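Ticket: Group booking page times out at seat selection
Venue: Jiltetham Theatre
Opened by: Elibariki Were, box office
Opened: 10/01/2020
Status: Closed
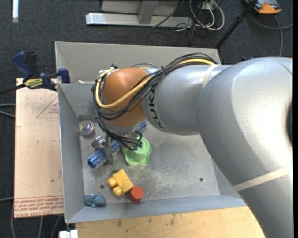
KUKA robot arm over a gray metal bin.

Reported problem
Groups of 30 or more can't finish a booking for the touring musical Oshima. The seat map loads, the seats turn yellow, then the page goes back to the calendar. Smaller orders go through. Same result in two browsers and on the lobby kiosk.

Log
1. Cleared the cache on the Ustus ticketing server. No change.
2. Tried a group order for the Hudetti dance matinee. Went through, so the fault is tied to the Oshima listing.
3. Compared the two listings. Oshima was copied from a play we had in April and still had that show's limit of 8 seats per order for the balcony.
4. Removed the balcony limit and saved. Page still timed out.
5. Found the hold timer set to 1000 milliseconds. It should be in seconds on this screen. Changed it to match Hudetti.
6. Test order for 30 balcony seats completed in about a minute. Order voided and seats released.

Left to do
Elibariki to call back the two school groups that gave up on their orders. Balcony seats are on hold for both.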